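Ticket n° 1597 : chronos décalés après mise à jour du boîtier Vuker
Statut : résolu
Catégorie : chronométrage / karting

Bonjour à toute l'équipe,

Je reviens vers vous pour mon boîtier Vuker, celui que j'utilise au volant sur la piste de Cernadeck. Depuis la mise à jour que j'ai installée le 21 août, plus rien ne colle avec les temps officiels ! Avant, j'avais un ou deux centièmes d'écart avec le panneau du circuit, ce qui m'allait très bien. Maintenant le boîtier me rajoute 1,441 seconde à chaque tour, toujours la même valeur, sauf le premier tour lancé qui est bon (allez comprendre).

Ce que j'ai déjà essayé :
- redémarrage complet, batterie débranchée une nuit
- effacement du tracé puis réapprentissage en roulant doucement
- antenne déplacée du carénage avant vers le ponton gauche
- câble de l'aimant de piste changé par celui d'un copain de paddock

Aucun effet. J'ai quand même gardé l'antenne sur le ponton, elle prend moins de coups là.

Réponse du support :
Bonjour, merci pour ces précisions. Pouvez-vous nous envoyer le journal de la dernière séance, au format brut, et nous dire combien de bandes magnétiques compte la piste ? Vérifiez aussi dans Réglages > Piste la valeur du champ « Bande de référence ».

Ma réponse :
Alors, la piste a 2 bandes, une sur la ligne et une à la sortie de l'épingle Dramside. Le champ indique « auto ». J'ai l'impression qu'il était déjà comme ça en février quand j'ai acheté le boîtier, mais je ne le jurerais pas. Je vous joins le journal de la séance, 33 tours, avec un arrêt au milieu (chaîne à retendre, rien à voir avec le chrono).

Pièces jointes :
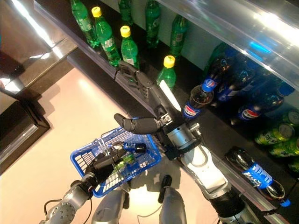
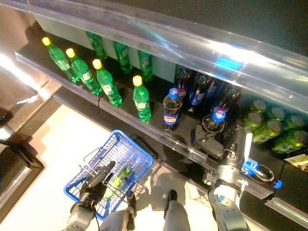 Au rayon boissons, les bouteilles vertes

Réponse du support :
Bien reçu, le journal est lisible. Au premier tour, le boîtier prend la ligne comme départ. Ensuite il confond les deux bandes et ajoute le délai de passage de la seconde. C'est le mode « auto » de la nouvelle version qui se comporte mal sur les pistes à deux bandes. Passez le champ sur « 1 », enregistrez, puis éteignez le boîtier avec le bouton latéral et pas en coupant le contact. Refaites ensuite un tour d'apprentissage complet.

Ma réponse :
Bon, premier essai raté, et c'est ma faute : j'ai coupé le contact par habitude et le réglage est revenu sur « auto » tout seul. Deuxième essai en suivant vos consignes à la lettre, et là, miracle, les temps retombent pile avec le panneau ! J'ai roulé deux séances entières pour être sûr, dont une avec la gomme Todorova neuve, et l'écart ne dépasse plus deux centièmes. Je suis drôlement soulagé, j'avais une course de club qui approchait et je me voyais déjà régler ma carburation au pifomètre.

Deux petites choses tant que j'y suis. Les intermédiaires ne s'affichent plus du tout depuis que je suis sur « 1 », c'est normal ? Et est-ce que je peux récupérer les chronos faussés dans l'historique, ou il faut que je les corrige à la main ?

Réponse du support :
Oui, c'est normal pour les intermédiaires : il faut les réactiver à part, dans Affichage > Secteurs, en choisissant « bande 2 ». Pour l'historique, ouvrez la séance sur l'ordinateur et cliquez sur « Recalculer ». Les fichiers bruts sont intacts, seul le calcul était faux.

Ma réponse :
Secteurs revenus, historique recalculé. Mon meilleur tour de l'été est du coup bien meilleur que je ne croyais, je ne vais pas m'en plaindre ! Vous pouvez fermer le ticket. Merci encore pour la patience.

Ticket fermé par le demandeur.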